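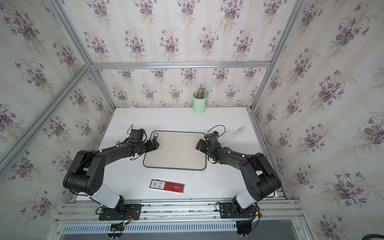 Cabbage, Salt and a Cold Back Room: A Talk With the Pickle Maker of Pruruvent

The first thing you get at Pruruvent is a fork. Before the coat is off, before any question has been asked, the owner has pushed a jar across the counter and is waiting for a verdict on her caraway kraut. It is wonderful – sour and bright, with a crunch you can hear across the shop.

"Most people grew up with the soft stuff out of a can," she says. "Then they try this and they want to know what I put in it. Cabbage and salt! And caraway, in that one. I could talk about it all day, and my family will tell you that I do."

She opened the shop on Rampersad Street in Fitwood after 20 years of making pickles at home, first in the kitchen, then in the garage, and finally in every cool corner of the house. Last year she filled 3278 jars. She knows the number by heart and says it twice.

January is her favorite month. The cabbages coming in from the farms out toward Trivel have had cold weather on them, and she swears they are sweeter for it. The back room also sits at just the temperature she likes without any help from her. "In July I'm chasing the heat all day long. In January I open the door, I look at the crocks, I close the door. It's bliss."

How she got started

Her grandmother kept a crock on the cellar stairs with a plate and a stone on top, and as a child she was sent down to fetch a bowlful for supper. She hated the smell. "I held my nose the whole way down and the whole way up," she says, laughing. "And then I'd eat two helpings."

The crock went to a cousin, and for years she didn't think about it. What brought her back was a glut of cabbage from a neighbor's garden and a library book with half its pages stuck together. Her first batch was so salty that it had to be rinsed and rinsed again before anyone could eat it. The second went soft. The third she took to a potluck, and the bowl came home clean.

She still has the notebook from that winter. The entries are short and a little cross: "too salty," "lid stuck," "smells like feet, tastes fine." 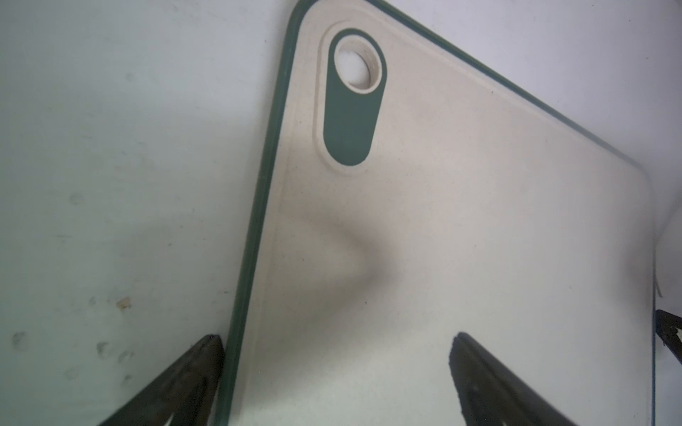
Slicing is where she thinks beginners should slow down. A shredder is quick, but she likes a long knife and a quartered cabbage, core out, flat side down, cut into ribbons no thicker than a coin. A board with some room to it makes the job far more pleasant, and a pale one with a dark green trim and an oval handle recess near the top corner is just the sort of thing she would hand to a first-timer. "Red cabbage on a light board is one of the prettiest things in cooking," she says. "You see all your ribbons, thick and thin, and you get better as you go." She doesn't mind a few thick ones. They stay crunchy longest, and there are customers who go digging for them.

Then comes the salt. She weighs it, always, and gets quite fierce on the subject of spoons. Her rule for a home batch is 20 grams of salt for every kilogram of trimmed cabbage, worked in by hand until the bowl has a good puddle at the bottom. If the puddle is slow to appear, she goes off and makes a cup of tea. It is nearly always there when she gets back.

After that the cabbage is packed down hard, a handful at a time, until the brine rises over it. A whole leaf goes on top, then a weight. Anything that floats up gets pushed back under.

"People ask when it's ready, and I say taste it! Taste it after a week. Taste it after two. It changes every few days and all of it is good, so why would you miss that?" Her own pick is the fourth week. Her oldest customer buys it at ten days and keeps it on the kitchen counter until it suits him.

She has had failures on a grand scale, too. One fall a whole barrel of turnips turned a color she declines to describe. A ginger carrot batch bubbled so hard that it crept out from under its lid overnight and reached the door. She tells these stories with as much joy as the good ones, and the carrot recipe, tamed a little, is now one of the bestsellers.

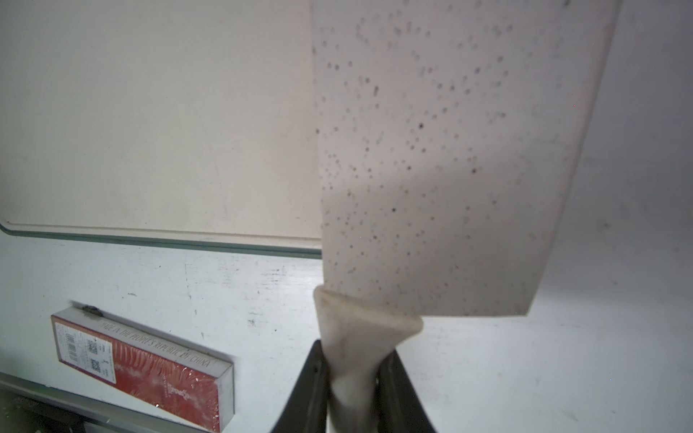 What she eats with it

Everything, more or less. Kraut goes on fried eggs at breakfast, into a grilled cheese at noon, and next to potatoes at night. She stirs the leftover brine into salad dressing and will drink a small glass of it standing at the sink. Her children put it on pizza, which shocked her for roughly a minute, until she tried it.

The new batch of juniper kraut goes on the shelf on 7th January, and there is a beet and horseradish jar that she is still fussing over. "It needs something. Maybe orange peel. Maybe I just need to leave it alone for another week." She unscrews the lid, has a forkful, thinks about it, and passes the jar across the counter.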